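Reading time: 2 min

Students in the after-school robotics club at Raltmont High are spending this fall teaching two robot arms to handle the tools of a calligraphy desk. The club meets Monday afternoons in the art wing and will show its work to families in October.

The project began with the art department. Zhenhua Fang, who teaches the school's brush lettering elective, asked whether the club could build something that would set out a desk before class and put it back in order afterward. The students had spent last year stacking blocks and wanted a harder job.

"Blocks don't care how you grab them," said Priya Delacroix, a senior and the club's captain. "A brush does. If you squeeze in the wrong spot you ruin it, and Mr. Fang's brushes are not cheap."

The seven members split into two groups. One writes the routines that move the arms between the rack and the table. The other works on the grippers, trying different closing speeds and keeping a notebook of every attempt. The club set itself a target of 700 logged attempts before the October showing — all of them entered by hand.

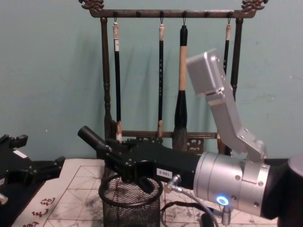

Progress has been slower than Mattes Wendt would like, and he said the two arms still spend too much time waiting for each other. He wants the left one to start its move earlier, even if that means redoing part of the schedule the students wrote in the first weeks.

Club adviser Ingrid Ambrose said she is in no hurry. She would like the students to finish one short routine that works every time before they add a second. Writing characters with a brush is not part of this year's plan, she said, though several members have asked about it.

The October showing starts at 6 p.m. in the art wing and is open to the public. Students who want to join the club for the spring can sign up with Ambrose in Room 19. No programming experience is needed.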